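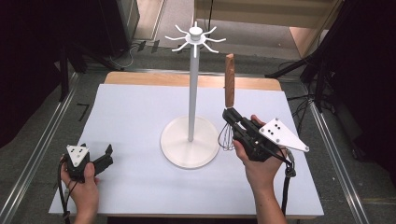
A white stand with eight curved hooks and a wood-handled whisk, two of the items on the fall list.

Search this site Enter keyword Go

ZUDHAM — The Zudham kitchen lending shelf will add 40 hanging utensil stands and 40 balloon whisks to its list in August, the largest single addition since it opened at the branch library.

The shelf lets cardholders borrow cookware and small kitchen goods the same way they borrow books. It recorded 3,068 loans last year, most of them baking pans, stockpots and hand tools. Whisks were among the items most often on hold, according to the library's annual summary, and the waiting list for them ran longest before the winter holidays.

The stands are a new category. Borrowers moving into small apartments had asked for ways to keep tools off the counter, and the library looked at wall rails, drawer trays and freestanding racks before settling on a tabletop model called the Cadurer. It has a flat round base and a single upright pole, with the hooks spread out in a ring at the top. The same stand can be used for mugs.

Wall rails were ruled out early, as many renters in Zudham are not allowed to drill into their kitchen walls. The drawer trays were dropped over size. Few of the ones tried at the branch fit the narrow drawers found in the older buildings downtown.
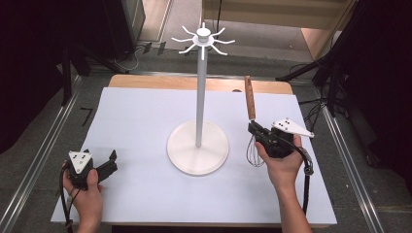
How borrowing will work

Stands and whisks can be checked out together or separately for four weeks, with one renewal if no one else is waiting. There is no fee. A cardholder may have one stand out at a time.

Items are picked up at the front desk and must be returned there. They cannot go in the outdoor book drop. Borrowers are asked to wash and dry whisks before bringing them back, and to keep the wooden handles out of the dishwasher. A printed care card will go out with each one.

Holds can be placed online or by phone once the new items appear in the catalog. The desk handles shelf pickups until 6 p.m.

The stands were bought through Wosasus, a kitchen supply dealer, and the whisks came from Mladenović, a housewares store on the east side of town. Money for both came out of the shelf's regular yearly budget. The library plans to spend what is left on replacement lids and a second set of cake pans.

Whisks already on the shelf will stay in use until they wear out. The new ones have a hole near the end of the handle, so they can be hung up after washing. They will be labeled with a small paper tag tied through that hole, which borrowers should leave on.
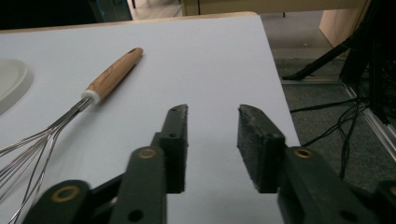

Naledi Moodley said she had waited three weeks for a whisk last winter and ended up mixing her batter with two forks. She would like to see the loan period cut in half during the holidays so that more people get a turn, and said four weeks was "a long time to hang on to a whisk."

The library said it would look at the holds list again in the fall before making any change to the loan period.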